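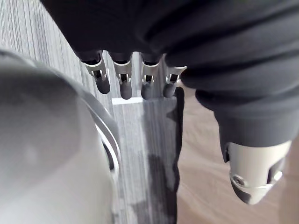
Analyn Dela Peña said she read the announcement three times before she called her sister, and then the two of them stayed on the phone until the kettle boiled dry. After 12 years of long detours and expired permits, the foreign ministries of Guvier and Goltomley have agreed to reopen the Peltik River crossing to ordinary travelers, and it's going to happen in February!

"I kept looking for the catch," Dela Peña said. "There's a fee, and you need a card. I can live with a fee."

The deal was signed a little after 11 at night in the dining room of the old customs house at Rønning, the small port where negotiators from both sides had been meeting on and off since the spring. It covers people on foot and on bicycles. Trucks and private cars will still have to go by the southern highway, a trip of 502 kilometers from one bank back around to the other. On foot, by the bridge, it takes less time than finding a parking spot.

For towns along the river, this is enormous news. The crossing was shut when the two governments fell out over fishing rights, and what began as a few weeks of closed gates hardened into a standoff that outlasted three prime ministers in Guvier and two in Goltomley. Embassies were cut down to a handful of staff. Visas for family visits were granted one at a time, often months after the wedding or funeral they were meant for.

Under the new terms, anyone who lives in one of the river districts can apply for a crossing card good for a year. Each side will let through up to 900 people a day at first, and the number can be raised by a simple exchange of letters, with no need to go back to either parliament. Children under 14 travel on a parent's card. Visitors from farther away will need a day pass, which will be sold at the bridge itself once the booths are staffed.

The fishing dispute isn't fully settled, and the text says so plainly. Boats from both countries will keep to the lines they use now, and a joint survey of the lower river will start when the ice is gone. Earlier drafts made the bridge wait for the survey. Pulling those two questions apart is what finally got the thing moving, according to people close to the talks, and it was a lovely bit of diplomatic work. One delegate from the Goltomley side described weeks of arguing over a single comma in the section on customs checks (the comma stayed).

There was also the matter of the flags. Each government had wanted its own flying at the middle of the span. They'll both fly at their own ends, and the middle will have a bench.

Ezekiel Mercado, who ran a bakery on the Guvier bank when the gates closed and runs it still, used to sell a good share of his morning bread to customers from across the water. He has already written to the district office to ask what a Goltomley shopper will be allowed to carry home. The answer, for now, is up to 100 dollars' worth of goods for personal use, duty free, with the usual limits on alcohol and tobacco.

"That is a lot of rolls," Mercado said. He plans to open an hour earlier for the first week and is hunting for a second pair of hands to work the counter.

Critics in both parliaments have grumbled that the agreement can be suspended by either side with 30 days' notice, and it's a fair point. An earlier draft asked for six months. Supporters answer that the old rules allowed a closure with no notice at all, which is how Dela Peña's sister ended up on the far bank with a weekend bag and a return ticket. She found work there, then an apartment, and later married. The sisters have met twice since, both times in a third country and both times at considerable expense.

Engineers have already been over the bridge. The deck needs new boards in a few places and the lighting has to be replaced, but the piers are sound, and repair crews from the two countries will share the job and the bill. Trial crossings for officials and medical staff will come first, followed by card holders about a week later.

Applications for crossing cards open at 8 in the morning at the district offices on both banks. Applicants should bring proof of address and one photograph. Cards issued before the closure are no longer valid, although the offices will accept them as proof of residence for anyone who has kept theirs.

Dela Peña has. It was in a kitchen drawer, under the takeout menus.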